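Flirik Brings the Niltis Canvas Tote to 11 Skerari Grocery Stores

TRONCOSO, December 9, 2022 - Flirik, a maker of bags and kitchen textiles, said today that its Niltis tote is now on sale at all 11 Skerari grocery stores in and near Troncoso. The tote is a cream-colored canvas shopping bag with dark green trim. It was sold only through the Flirik workshop until now.

The Niltis was made for the weekly food shop and for the small trips in between. It folds flat, so it can be kept in a drawer, on a car seat or at the bottom of another bag. Flirik sewed the first batch of 302 bags for a trial at one Skerari store in September. The batch sold out before the end of the month, and Skerari then placed an order for its other stores.

The handles are the part of the bag that changed most during the trial. An early version had thin cotton straps, and shoppers said these dug into the hand when the bag held milk, cans or potatoes. The bag on sale now has long dark green straps for the shoulder and a padded, light tan handle for carrying by hand. Dark green tabs hold the tan handle to the bag. The straps are soft enough to lie flat across the front panel when the bag is put away.

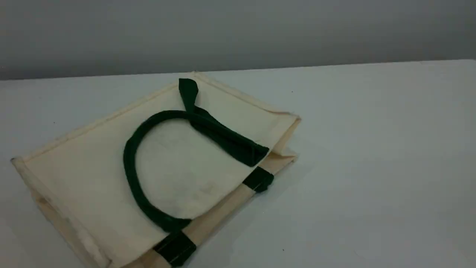

Packing light and breakable food

Flirik asked 60 shoppers who took part in the trial what they found hard to pack. Heavy goods came up less often than expected. The most common answers were bread, eggs, soft fruit and chips, which tend to end up under something else by the time the bag reaches the kitchen.

Every Niltis tote sold at Skerari will come with a printed card of packing tips based on those answers. The card covers the following points:

Put cans, jars and bottles in first, standing up, and keep them to one side of the bag.

Fill the gaps with firm vegetables. Carrots and onions do well here and help stop jars from knocking together.

Leave one side free for light food. Chips, crackers and bread should have nothing resting on them.

If the bag will not stand on its own, lay it on its side on the counter and load it through the open top. This works well for the first few items and for anything that needs to be set down gently. Stand the bag up slowly once there is something at the base to give it weight.

Pack cold food last, and in its own bag if the walk home is a long one.

The same tips apply to unpacking. A bag laid on its side lets light food come out first, with no need to lift it past the jars. Shoppers in the trial who unpacked this way also said that they were less likely to leave a lemon or a loose onion in the bottom corner.

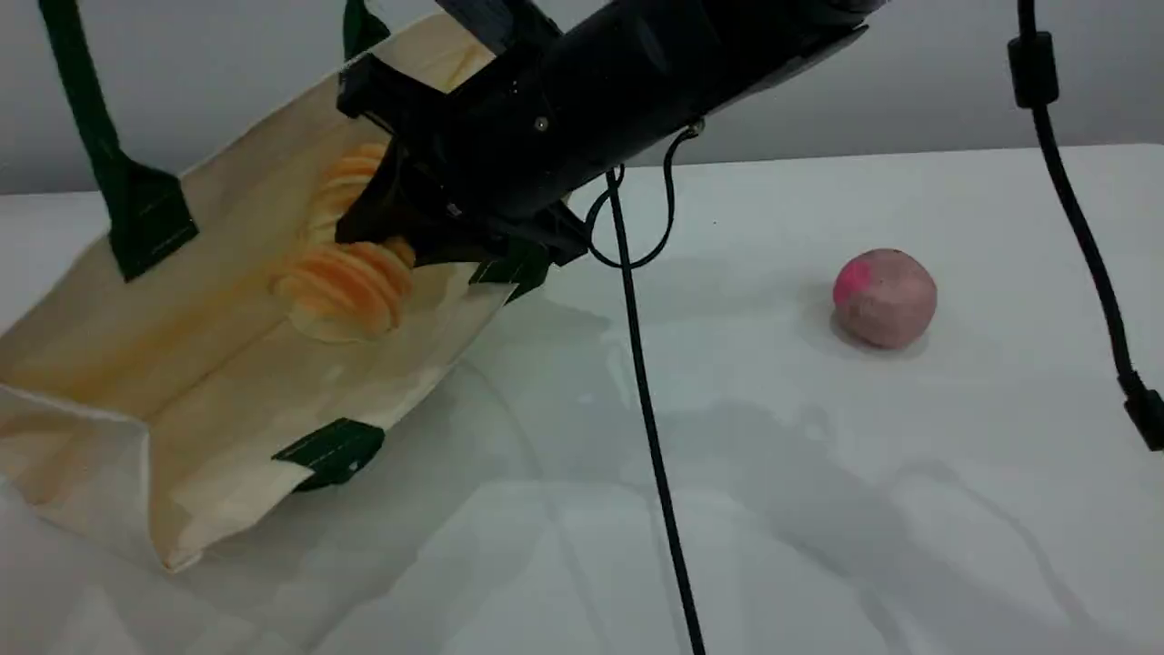 Potato chips inside a cream canvas tote with dark green trim.

Care

Light canvas shows marks, and a shopping bag that is used often will pick up a few. Most can be treated with a damp cloth and a little dish soap. Flirik advises against the dryer, as the heat can shrink the canvas and pull at the stitching around the tabs. The bag should be hung up by its long straps and left to dry with the mouth open. Creases from folding will soften with use. They can also be pressed out with a warm iron, keeping the iron off the padded handle.

Crumbs are best shaken out before any water goes on the fabric - chip crumbs in particular leave oil behind when they get wet.

Repairs

Flirik will repair handles and tabs on any Niltis tote at its Troncoso workshop. Bags can be left at the service desk of any Skerari store and will be returned to the same desk. Repairs to stitching are free for the first year. Customers who bought a bag during the September trial can use the service on the same terms. Bags should be empty and clean when they are handed in.

Availability

The Niltis tote is stocked near the checkouts at each Skerari store. The first delivery is 100 bags per store, with further deliveries planned once those have sold. The bag comes in one size and one color, cream with dark green trim. Orders from schools, clubs and offices are handled by the workshop and not by the stores.

About Flirik

Flirik makes canvas bags, aprons and kitchen cloths in Troncoso. Its products are sold at its own workshop and through local shops.

Press contact: Flirik press desk, Troncoso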